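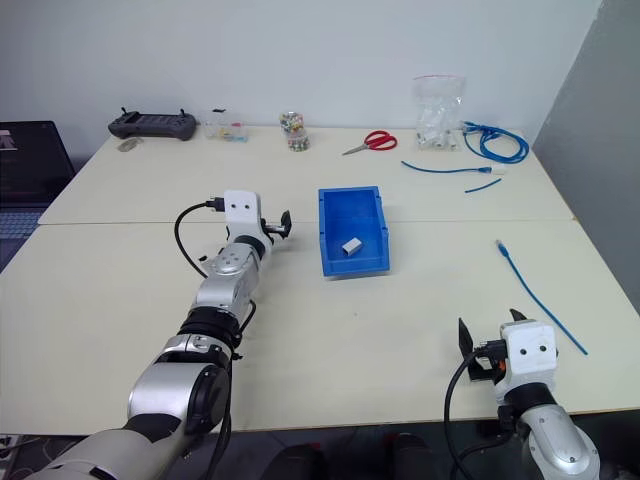
Chiharu Ebihara asked last week why we bother testing two sets of fingers on the same arms, when the data sheets already list grip force and stroke. The data sheets give the numbers for a rigid steel block held square between the fingers. A network plug is small, has a latch that bends, and hangs on the end of a cable that pulls sideways. The sheet has nothing to say on that, so we measure it ourselves.

Handout 6: Comparing grippers on a cable task

Read this before the lab session. Bring your log sheet from Handout 5. If you missed that session, copy the joint limits from Jianhua Zeng's sheet, which is pinned by the door.

1. What is being compared

Both arms stay the same for the whole session. What changes is the gripper and the settings that go with it. The first gripper is the Grarnier, with the factory fingers. The second is the Sterimano, with the longer fingers that Mitsuko Kamata had cut for the course. Both grippers run from the Mizuno controller, so the commands in your script do not change, but the scale does. On the Grarnier a command of 2,000 means fully open. On the Sterimano the same opening is 200. Check which profile is loaded before you send anything. A Grarnier value sent under the Sterimano profile will be clipped to the maximum and the fingers will open at full speed.

Change both grippers together. A mixed pair makes the handover times useless for comparison.

2. The task

The work is a short network cable and a set of connector blocks. One trial goes as follows.

Start with the cable flat on the table and both grippers open. The right arm picks up the cable near the plug. The left arm picks up a block. The two are brought together over the table, the plug is pushed in, and the finished piece is set down in the bin. The trial ends when both grippers are open again and clear of the bin walls.

Put the cable down by hand between trials and do not try to place it in exactly the same spot. Small differences in the starting position are part of the test. Large ones are not, so keep the plug within the area marked on your log sheet.

3. Where to grip

Most failed trials in earlier years came from the choice of grip point. If the fingers close on the plug body, the latch is pressed down and the plug goes in without locking. If they close too far back, the cable bends when it meets the block and the push goes nowhere. Aim for the cable just behind the boot, and write down the distance you used.

The block has the opposite problem. It has flat sides, but it is short, and the fingertips cover a good part of it. Hold it by the end away from the opening. If it lies at an angle, turn the wrist to match before you close. Closing first and hoping the block will straighten out works on the Grarnier some of the time and on the Sterimano almost never, due to the narrower tips.

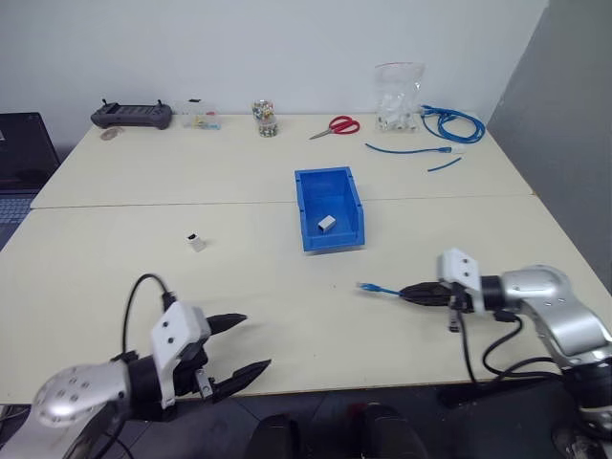 Fig. 6.1. Cable held in the right gripper, left gripper open.

4. Cables on the arm itself

Leave enough slack at each gripper for the full wrist rotation. With too little slack the gripper cable pulls on its plug at the end of the turn, and you will see this in the log as a position error that comes and goes. With too much, the loop can catch on the bin rim. Run the wrist through its full range once, slowly, with the arm raised, after every gripper change.

5. Cameras

We use the head camera for this session and leave the wrist cameras off. The head view covers both arms and the whole table, but a finger can easily hide the plug at the moment of contact. Note every trial in which you could not see the plug go in. These trials still count toward your time figures, but mark the insertion result as unknown unless you check it by hand afterward.

Soon-im Do has asked that exposure be left on manual. White parts against a pale table are hard for the detector, and auto exposure shifts each time an arm passes in front of the lens.

6. What to record

For each trial: gripper, profile, grip distance behind the boot, time from first motion to release, and result. Use one of the codes L (locked), S (seated but not locked), D (dropped), U (unknown). Do not average the times of dropped trials with the rest. Report them on their own line.

Regrasps are allowed, with a limit of 2 per trial. After that, stop and log it as D even if the part is still in the fingers.

7. Questions for the write-up

Which gripper had more S results, and does your grip distance explain it? Did longer fingers help when reaching into the bin, and what did they cost in stiffness? If you could change only the fingertips and keep the rest, what shape would you ask for?

Send the write-up to Zuzanna Dudek as a single file. Raw logs go in the Jovach folder under your bench number.

Posted 19/06/2023

2 comments | 2 shares

Related handouts
Handout 3: Reading a gripper data sheet
Handout 4: Wrist cameras and head cameras
Handout 5: Joint limits and safe speeds
Handout 7: Fingertip shapes and soft pads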